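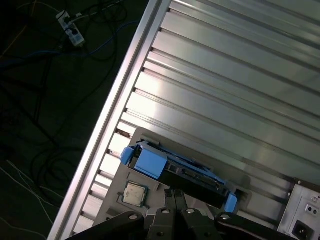 Section 4. Setting Up a Bench Task: Desktop Computer Service

4.1 Scope

Few shop-floor chores are ready to be handed to a machine from start to finish. Datow treats computer service as a set of short tasks, each assessed separately. This section covers the processor and the hard drive caddy.

4.2 Before You Begin

1. Shut down the computer and unplug it.
2. Set the parts tray on the ribbed work surface, within reach of the gripper.
3. Limit arm speed to 12 percent for the first run.

CAUTION: Keep loose cables off the work surface. The arm does not reliably avoid them.
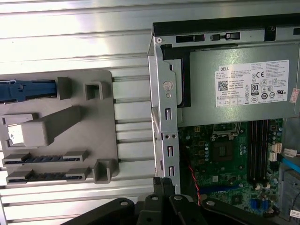

Bereket Negash
Technical Documentation Lead, Datow

4.3 Processor

4. Lay the tower on its side and remove the side panel.
5. Confirm that the CPU socket is empty and the retention bracket is undamaged.
6. Run the placement task. Stop the arm if the processor tilts as it is lowered.

NOTE: Seating a processor remains a supervised task. In trials at our Pruvincombe shop, the arm completed 13 of 33 placements without help. A trained technician is still faster, and should close the bracket by hand.

4.4 Drive Caddy

7. Check that the blue release tab can be reached and that no wires lie across the drive bay.
8. Run the caddy task. Allow up to 300 seconds.
9. Connect the data and power cables by hand.

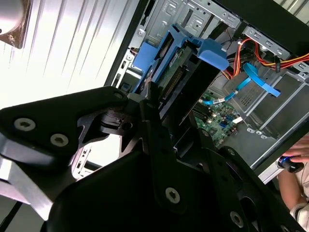

Figure 4-3. Gripper at the open tower, with the drive caddy in view.

CAUTION: Keep hands clear of the finger linkages – they can close without warning during a retry.

10. Record each stop in the task log, including the step at which it took place.

Revised 20 November 2018

12 shares | 3 comments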